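Round coffee table collecting boxes, trays and glasses: how do you keep it usable?

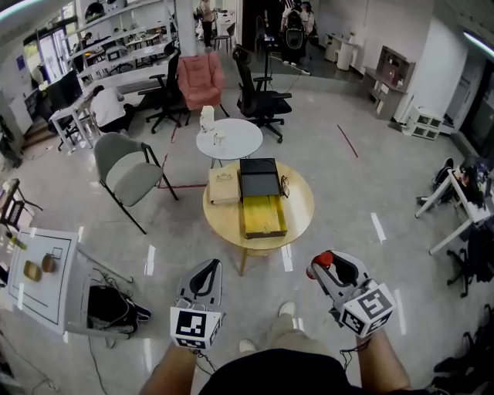
Question

Hi everyone! I adore our round coffee table and I want to keep it, so please don't tell me to get a rectangular one. It's light wood on wooden legs and it sits in the middle of the shared lounge corner at our office (the Nillum project floor, if any of you are in the same building). Gray chair on one side, pink plush armchair behind, and a little round white table just past it that is supposed to take the overflow.

The trouble is what lives on top. I have a beige box shaped like a book, with a gold emblem on the cover, and I love it to bits. Next to it is a black box with a lid, and there's a yellow wooden tray that ends up pushed under the black box. And then my glasses! They get set down at the side of the black box and that's where they stay until I need them and can't remember where I put them. The white table gets paper bags and whatever cup somebody was drinking from.

Square things on a round top drive me a bit crazy. The corners never line up with anything. Everybody wants to sit there at lunch, so I need to clear it quickly and put it all back after. What would you do? Budget is 20 dollars, maybe a little over if it's really good.

Posted in Living and Lounge, 1,000 views

3 answers

Answer 1 (marked as helpful, 52 votes)

Oh, I love a round coffee table, and yours sounds like a great one to work with!

The trick that changed mine was to stop thinking about the edge of the table at all. Pick one side, the side nobody reaches across, and build one little pile there. Biggest flat thing on the bottom, next biggest on it, and turn them so the long sides run the same way. Once two boxes agree with each other your eye quits comparing them to the curve. Try it with the book box and the black box before you spend a cent.

If the black box has a lid you like to leave up, that one has to go on top, obviously, or next to the book box with the backs level. Measure first with the lid open. I didn't, and mine knocked into a lamp for months.

Then take the yellow tray out from under there and let it be a tray! Put it on the free side of the table, glasses in it, pens, whatever small stuff shows up. At lunch you pick up the tray with one hand and the stack with the other and you're done. I can do mine in less time than it takes the microwave to run 90 seconds, and that includes wiping the crumbs off.

For the glasses, line the tray with a piece of felt. Craft stores sell it by the sheet and it costs next to nothing. I glued mine down with plain white glue, left it overnight with a cookbook on top, and it has stayed put ever since. Cut it a hair small so the corners don't curl.

One more thing, put felt dots under the boxes too. Light wood shows every scratch, and boxes get slid around way more than you'd think.

Comment from the original poster: Just tried the stacking with what I have and wow, so much better already. The tray is out and I'm getting felt after work. Did you glue the dots or use the sticky kind?

Reply: Sticky! The thick ones. The thin ones wander off when the room warms up in June.

Answer 2 (11 votes)

I'd work on the white table first. Mine was the same, a small round one that was meant for drinks and turned into the place for bags. What helped was a hook. Seriously, one hook on the side of a shelf close by, and the paper bags go on that. The table top then has room for cups, and cups stop creeping over to the wood.

Coasters as well. We have a set of cork ones from Heltura and they're fine, a bit thin. My sister has the Limum ones that are heavier and they don't stick to the bottom of a cold glass, so I'd go with those if you can find them. Either set fits your budget.

Also if the book box opens, USE it. Mine holds the remote, two chargers, a deck of cards and a tape measure. People think it's a book and leave it alone, so nothing goes missing. I'm so happy with that thing.

For a shared space you might want to write on the bottom of each piece where it goes. We had a tray vanish for weeks and it was in the kitchen cupboard the whole time with the baking sheets.

Comment: Seconding the hook, but check that the shelf can take one. Ours was too thin and the screw came through the other side.

Answer 3 (2 votes)

get a lazy susan! round table, round turntable, it matches. everything goes on it and you just spin it around to the side you want. Buthelezi has wooden ones, mine is great. you do have to lift it off for lunch, though, and its kind of heavy with boxes on.

Was this page useful? Yes / No

Related: Cleaning a plush armchair without flattening it
Related: Felt or cork under boxes on light wood?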